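饮食与健康 > 日常吃喝 > 闲聊区

主题：家里老人迷上了碱性水，大家怎么看？（兼聊体质酸碱这回事）

楼主：慢火炖萝卜
先跟各位老邻居问个好，帖子有点长，泡杯茶慢慢看。
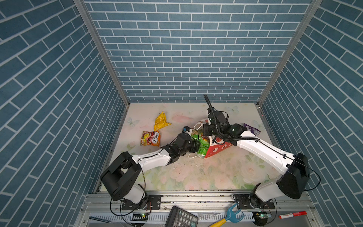
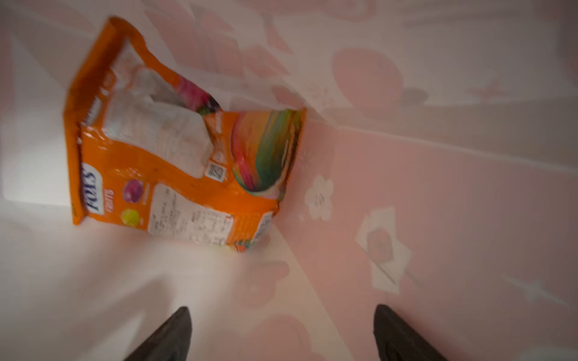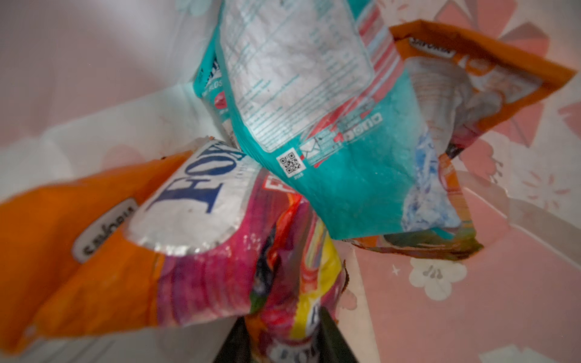 Horatau，1/1/23

事情要从我婆婆说起。老太太今年83岁，耳聪目明，早上还能自己下楼买豆腐，我们全家都佩服她。去年7月，小区门口的 Jedel 生活馆办了几场免费讲座，送鸡蛋送毛巾，她跟着楼下的老姐妹去听了几回，回来就认准了一件事：人生病是因为体质变酸了，要喝碱性水中和。讲座上还做了演示，往两杯水里滴试剂，自来水变黄，他们机器出来的水变紫，底下一片“哦——”的声音，老太太学给我听的时候眼睛都是亮的。

后来她就把一台 Lukness 碱性水机搬回来了，价钱我就不说了，说了心口疼。从那以后每天早上空腹一大杯500毫升，肉少吃了，橘子也不吃了（因为“酸”），连我做的糖醋排骨都被点名批评。我最心疼的是橘子，她从前冬天一天能吃好几个，边看电视边剥，一屋子都是那个香味。

我自己查了些资料，大致的意思是：血液的酸碱度由肺和肾管着，范围很窄，喝什么水吃什么菜都挪不动它多少；胃里本来就是强酸，碱性水下去先就被中和了。可是我一讲，她就说“人家专家拿试剂当面做的，你做过吗？”我就没话了。

想请教大家两件事，一是我理解得对不对，二是这话怎么跟老人讲才不伤感情。先谢谢了！

———

2楼：窗台三盆葱
楼主理解得对，我早年学过一点化学，给你补一点讲座演示的门道，你回去或许用得上。那种滴进去变黄变绿变紫的东西就是普通的酸碱指示剂，只能说明杯子里的水偏酸还是偏碱，跟人喝下去以后怎么样一点关系也没有。你在家可以拿紫甘蓝煮一锅水，放凉了就是现成的指示剂，滴白醋变红，加一点小苏打水变蓝变绿，孩子们最爱玩这个。

你跟老太太一起做一回，让她亲手滴，最后往那杯碱性水里加一点点白醋，颜色一下子就变回来了。再跟她讲，胃里那个酸可比这一点点醋厉害，她自己就明白了。老人家信眼睛看见的，这一点我觉得特别可贵，讲座的人利用的也是这一点。

———

3楼：藕粉不加糖
我来唱个反调，各位别生气。我妈也喝这个，喝了3个月，反酸比从前好多了，晚上能躺平睡了。你们说没有用，那她的反酸是怎么好的？我不是卖机器的，也没拿谁家的好处，就觉得有时候书上说的和人身上的感受对不上，总得让人讲一讲吧。

还有，楼主婆婆每天早上起来喝一大杯水，这本身不是好事吗？多少老人一天到晚不喝水的。

———

4楼：窗台三盆葱
回3楼，一点不生气，你问得很在理。阿姨那3个月里还有别的变化吗？比如晚饭吃得早了，甜的油的少了，睡觉垫高了枕头，或者瘦了几斤。这些哪一样都可能让反酸减轻。人一旦花大钱买了机器，往往会顺带着把整个生活都规矩起来，最后功劳记在机器头上。我不敢说你妈妈就是这样，只是一个人的经历里头缠着太多东西，单靠它分不出来。

要是反酸拖得久，还是劝她到医院看一看，别光靠水压着。

———

5楼：藕粉不加糖
你这么一说，她晚饭倒是真的早吃了，讲座上让他们睡前别吃东西……行吧，这一条我回去再想想。不过我还是保留意见，她自己舒服，我就不去拦。看医生的事我会催她的，谢谢你。

———

6楼：401的老猫
我住401，我们这一栋去年被同一家生活馆扫过一遍，楼道里贴满了传单，所以看到楼主的帖子特别亲切，也特别来气。我爸也差一点买，后来没买成，原因说来好笑，他嫌那水有股滑腻腻的味道，泡出来的茶颜色发暗，喝惯了浓茶的人受不了。

我倒想讲讲橘子。“酸性食物”“碱性食物”这个说法绕得很，按他们那一套的正经讲法，橘子柠檬反而算“碱性”的，那是拿食物烧成灰以后来分的，跟尝起来酸不酸没关系。所以楼主婆婆是连他们自己的规矩都听岔了！你完全可以先用这一条把橘子给她要回来，道理以后慢慢讲。我知道这有点取巧，可是冬天一共就那么长，先吃上再说。

———

7楼：窗台三盆葱
6楼这个办法我有点犹豫。用一个错的理论去说服她吃橘子，等于帮着把这个理论又夯实了一层，下回讲座再说肉是“酸性”的，她照样不吃肉。对八十多岁的人来说，蛋白质吃不够才是真要紧的事，肌肉掉下去很难再长回来，走路就不稳了。我宁可慢一点，从肉和蛋讲起。

———

8楼：401的老猫
理是这个理，可你没跟我爸那样的人吵过架呀。道理我讲了半辈子，他一句“我吃的盐比你吃的米多”就给我打发了。对老人，我的经验是能绕就绕，绕到他肯吃饭为止。咱俩各有各的办法，让楼主自己挑吧，哈哈。

———

9楼：小米要淘两遍
潜水很久，冒个泡。我在 Dimitrov 路那边的社区食堂帮过厨，来吃饭的多半是上了年纪的，这个不吃那个不敢碰的太多了：有听说豆腐和菠菜不能同吃的，有不敢吃鸡蛋黄的，有一整年不吃一口水果怕血糖高的。我从前也急，后来发觉他们大多是心里害怕，怕生病，怕给孩子添麻烦，讲座上的人愿意坐下来听他们讲一个下午的腰腿疼，还记得住他们的名字，家里人却常常只有一句“你又被骗了”。

所以楼主问怎么讲才不伤感情，我的笨办法是先问，少讲。问问她是不是哪里不舒服，问她听讲座的时候最担心什么。我觉得你听完以后，多半就知道该从哪里开口了。

另外有一件正事要提醒：如果老人肾不太好，或者在长期吃药，喝这种水最好先问过医生，把机器的说明书一起带去。碱性水对大多数人没什么，喝了也就是喝了，有这些情况的就别自己拿主意。

———

10楼：藕粉不加糖
9楼这一段我看了好几遍。我妈也是，那边的小姑娘见了面就挽着她的胳膊。我住得远，一年回去不了几趟，想想挺惭愧的。

———

11楼：铁锅配木铲
插一句关于钱的。机器买回来多久了？合同和收据还在不在？我们这边有人退成过，也有人没退成，差别就在当时有没有留下写着“治疗”“降血压”这类话的宣传单。饮水机就是饮水机，拿它当药来宣传是说不过去的。楼主先别声张，把单子都收好拍下来，再去问问消费者投诉的地方怎么办。

滤芯也要留神，那个才是长年往外掏钱的地方，不换又不卫生。

———

12楼：窗台三盆葱
11楼提的很实在。滤芯这一条我补一句，真要继续用，就老老实实按说明书换，换下来的别舍不得扔。

———

楼主：慢火炖萝卜
一晚上没上来，这么多回复，一条一条都看完了，心里热乎乎的，谢谢大家。

先回11楼，收据找到了，夹在挂历后面，宣传单也有几张，上面确实写了“调理三高”几个字，我已经拍了照。滤芯是7月装的，一直没换过，这个我得赶紧看看。

再回9楼，中午我照你说的，坐下来陪她剥毛豆，没提水的事，就问她最近睡得好不好。她绕了半天才说，夜里腿抽筋，怕是什么大毛病，又不愿意告诉我们，觉得我们上班忙。我听了鼻子一酸，一起住了这么多年，我居然不知道。已经说好过几天陪她去看，顺便把说明书带上，也问问医生肉该怎么吃。

紫甘蓝我也买了，打算等孙子来了一起做，老太太听说有得玩，问我要不要把她那台机器的水也接一杯。我说要的要的！

至于橘子，6楼和7楼的两派意见我都认真想了，目前还没想好站哪一边。先买了一小袋放在茶几上，她看了两眼，没说话。

———

13楼：401的老猫
没说话就是有戏！我爸当年对红烧肉也是这样的。

———

14楼：窗台三盆葱
腿抽筋一定让医生看看，别自己去买钙片，生活馆多半也卖那个。紫甘蓝切碎一点再煮，颜色出得快，煮完的菜叶子拌点香油还能吃。

———

15楼：小米要淘两遍
等楼主后续。毛豆这个季节哪里买的呀，冷冻的吗？

———

楼主：慢火炖萝卜
冷冻的，菜场最里头那家，煮的时候加两粒八角，味道不比夏天的差。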